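Subject: Re: [sorting-rules] Labels on the table, and what counts as a valid start
From: Adjoa Eshun

Dear Obed, dear all,

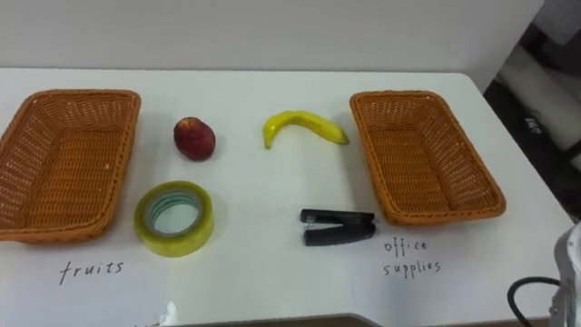
I have read the second draft of the Fidach rules during the weekend and I have comments on two points, both in the part about tabletop sorting.

Obed Dankwa wrote on Saturday:
> Section 7 now says that each container must have its category
> written next to it, and that the start is valid only if all
> containers are empty. Sowah asks if we can drop the labels,
> because the arm gets the category in the instruction anyway.
> I have no strong opinion. Can the people who run the
> task every day please answer?

I would keep the labels. The arm may not need them, but the person who resets the table does. At Fenden we write directly on the white surface, "fruits" by one basket and "office supplies" by the other, and a new operator can check the start without opening the task sheet. When we worked without labels in July, we had to throw away 9 of 60 runs, almost all of them because the two categories were exchanged between one run and the next.

But the draft should say where the label goes. I propose this text:

> 7.2 The label stands on the table, on the operator's side of the
> container, and must stay readable when the container is full.

Two baskets of the same style and color are fine for me. If they are different, the policy can learn the basket and ignore the category, and then our score says very little.

My second point is about the start position. The draft says "objects are mixed". This is too weak. A banana and a round red fruit in one row, with a stapler and a roll of tape in the other, is mixed in the sense that nothing is sorted yet, but each row is still one category. Zotarance would count this as valid and we would too, under the present words. I am not against such a start, only it should be recorded as "grouped" so that it is not compared with a random one.

I also ask that the cable of the arm is named in the checklist before each run. Now it is only in the annex, and few people read the annex.

If there are no objections I can send the changed text for section 7 to the list.

With kind regards,
Adjoa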